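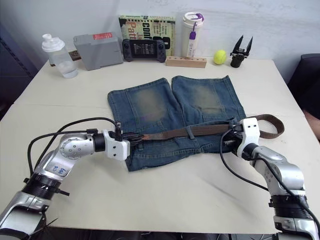

Search the guide Enter a word or part number Go

Section 5: Fitting a belt to shorts and trousers before folding
January – by Maarja Grigaitė

The Flodar wardrobe guide used to tell you to take every belt out and hang it on a hook. I have never been convinced. Hooks fall off doors, belts slide behind the shoe rack, and the one you want is never on the hook you check first. If you own one belt for one pair of shorts, leave it in the shorts. This section covers threading the belt with the garment lying flat, checking it, and folding the lot for a drawer or shelf.

Before you start

You need a clear stretch of table longer than the garment. A bed will do, but the mattress gives and the waistband sags into it, so expect to go slower. Light-coloured tabletops are fine for clean denim. New dark denim can leave colour behind, whatever the swing tag says about being pre-washed, so put down an old towel.

Empty the pockets. Yes, the back ones too.

CAUTION: Do not fit a belt to damp denim. Dye can move into a pale strap and I have yet to meet the cleaning paste that gets it out again.

5.1 Threading the belt

1. Lay the shorts flat with the back facing up, legs pointing away from you and the waistband at the near side. Most guides start from the front. The back loops are the ones people miss, so start where you can see them.

2. Smooth the seat and the back pockets with the flat of your hand. Let the legs sit slightly apart.

3. Work out which end of the belt goes in first. It is the end without the buckle. With the back facing up, the direction will look reversed to you, so hold the shorts against your waist if you are unsure.

4. Feed the end through the loops across the back one at a time, keeping the strap flat against the waistband.

5. Take hold of the belt on both sides of the waistband and draw it level. Pull with both hands at once. A tug from one side bunches the denim at the loop and you will be smoothing it all over again.

6. Turn the shorts over, keeping hold of the strap, and thread the front loops the same way.

NOTE: Let any spare length curl on the table beside the shorts. There is no need to pin it or clip it. The Hestum belt clips mentioned in the previous edition have been dropped from this guide. Jaanus Lill tried them on a soft strap and they left a dent that was still there at the end of summer.

5.2 Woven and worn straps

Woven straps catch. Leather that has begun to fray along the edge catches worse. If the end snags inside a loop:

1. Stop pulling.

2. Back the strap out a little until it moves freely.

3. Wrap the end in a single turn of smooth paper and feed it through again. Remove the paper once it is past the loop.

Some people recommend rubbing candle wax on the edge. It works for a day or 2, after which you have wax on your shorts. A drop of fabric glue on a loose strand is supposed to hold it down. Mine cracked. Trimming the strand with small scissors is dull advice but it has not let me down so far.

CAUTION: Do not trim into the weave itself. Cut only what is already hanging free.

5.3 Checking the fit

Run a finger along the whole waistband. Every loop should have strap under it. Pay attention to the centre back loop, which gets skipped more than any other, and to any loop sitting close to a side seam.

A narrow belt in wide loops will droop however neatly you thread it. The Šimkus loop inserts claim to cure this. I could not tell the difference, and at 47 inserts to a bag you will be finding them in the laundry for a long while.

5.4 Folding with the belt in

1. Do up the button and zip. Leave the buckle open.

2. Fold one leg over the other with the back pockets outward.

3. Lay the spare strap along the waistband. Do not wind it tightly around the shorts – it looks tidy in the drawer and it will set a curve in the leather.

4. Fold once more from the hem towards the waist.

5. Store with the buckle at the top, where it will not press into whatever is underneath.

NOTE: Always take the belt out before washing. Readers write in to say theirs survived a cold cycle. I believe them, and I would still take it out.

Replacement page for this section: part 3337.

Related sections
Drying denim without pegs
Drasow shelf dividers: set-up and adjustment
Belt hooks, if you must – Bjarke Stougaard
Mending a torn belt loop – Dalia Sproģis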